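Altton Practice Pad Guide
Section 4: Placing Your First Row of Stitches
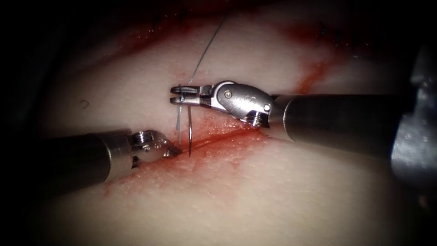
Now for the fun part! You've set the pad down flat, you've picked a line to close, and your thread is ready. The first row will probably look wobbly. Keep it anyway, and write the date on the back of the pad, so you can lay it next to your later rows and see how far you've come.

Before you start

You need the practice pad, one curved needle with thread attached, two instruments for holding and passing, and a sharps container within reach. If you're working with the bottle of Prorkureo practice blood, leave it capped for now. It's great for realism (and for learning to find your line when things get messy), but it makes the pad slippery, and a slippery pad is no treat on day one.

CAUTION: The needle is a real needle. Keep your fingers off the pad while it is in use, and never feel for a dropped needle with your hand.

Loading the needle

1. Pull the thread out straight and let any kinks relax. Leave a tail long enough to tie with.

2. Grip the needle a little past the middle of its curve, toward the thread end. Too close to the tip and you'll run out of needle before it comes out the other side.

3. Check the angle. The needle should stand square to the jaws. If it leans, set it down and pick it up again. This feels fussy for the first 14 or so tries and then your hands just do it, which is a lovely moment.

Making the stitch

4. Bring your second instrument in low, near the line. Its job is to steady the edge. Touch the edge lightly and don't pinch; pinch marks stay in the pad.

5. Set the tip of the needle straight down on the surface, a short step back from the line.

6. Turn your wrist and let the curve do the work. Pushing forward bends the needle and tears the pad. Turning feels almost too easy when you get it right!

7. When the tip shows on the far side, take hold of it just behind the point, let go with the first instrument, and follow the curve out.

8. Draw the thread through slowly until only the tail is left. Tie, trim, and move along the line.

Note: Left-handed? Swap the instruments and start from the other end of the line. Everything else stays the same.

If the pad tears

Small tears usually mean the stitch sat too close to the edge. Move back a little and go again. Long tears mean the needle was pushed; go back to step 6 and try it with no thread on. Noura Masri, who tested this section with us, did a whole row that way and says it fixed her turn in one evening.

Cleaning up

Count your needles into the sharps container. Wipe the pad with a damp cloth and dry it flat, line side up. Don't use alcohol, as it dulls the surface. Replacement pads are part number 204.

Knots are in Section 5.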